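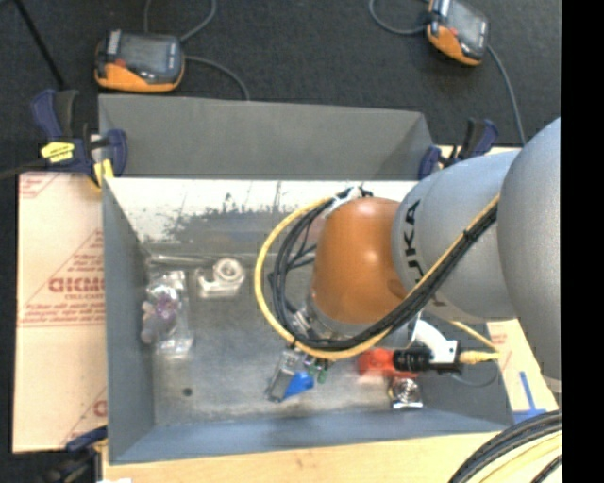 Gray metal storage bin on a light wooden tabletop, with small items and a clear plastic bag inside.

Flisow Open Metal Bin, Large
Item 1359
Supplied by Gruvel Storage and Workroom Furnishings

The Flisow Open Metal Bin is a general-purpose container for schools, stockrooms, repair counters and shared workrooms. It is intended for small goods of mixed shape that must be kept together and remain within reach during the working day. The bin may be placed directly on a table or counter, or stored on a shelf of suitable depth.

Construction
The body is steel with a gray finish on all faces. The top is open and no lid is supplied with this item. A fitted cover is available separately under the Brernoter accessory range and must be ordered by size. Covers made for the medium bin do not fit the large bin.

Use
The large bin accepts loose items as well as goods in plastic bags. Very small parts should be bagged or placed in an insert tray before storage, as they may otherwise collect in the corners. Bags may be laid flat on the floor of the bin or stood against one side. Departments that sort by color or type may wish to order the Amoah divider set, which separates the interior into sections and can be removed without tools.

The bin is rated for loads of up to 50 pounds, evenly spread. It should be emptied before it is moved from one surface to another. It is not intended for liquids, food or hot materials.

Placement
A level surface is required. On finished wood, the use of a felt or cork mat is advised – the base is plain metal and can mark a soft tabletop if it is dragged. Mats are sold singly and are not included in the price of the bin.

Care
Wipe the interior and exterior with a damp cloth and a mild soap, then dry fully. Abrasive pads and solvent cleaners will dull the finish and should not be used. Scratches that reach bare metal should be treated promptly with touch-up paint, available from the Gruvel parts desk in the matching gray.

Ordering
Bins are sold individually or in cartons of 3. Carton orders ship by freight and require a delivery address with a loading area or ground-floor entrance. Institutional buyers should quote the item number and their account number on all purchase orders. Orders received before noon on Monday are included in that week's dispatch.

Returns are accepted on unused bins in their original packing. Dividers and covers may be returned separately from the bin. Bins marked with labels, paint or engraving by the customer cannot be returned.

Related items
Flisow Open Metal Bin, Medium
Amoah Divider Set, Large
Brernoter Fitted Cover, Large – Item 2520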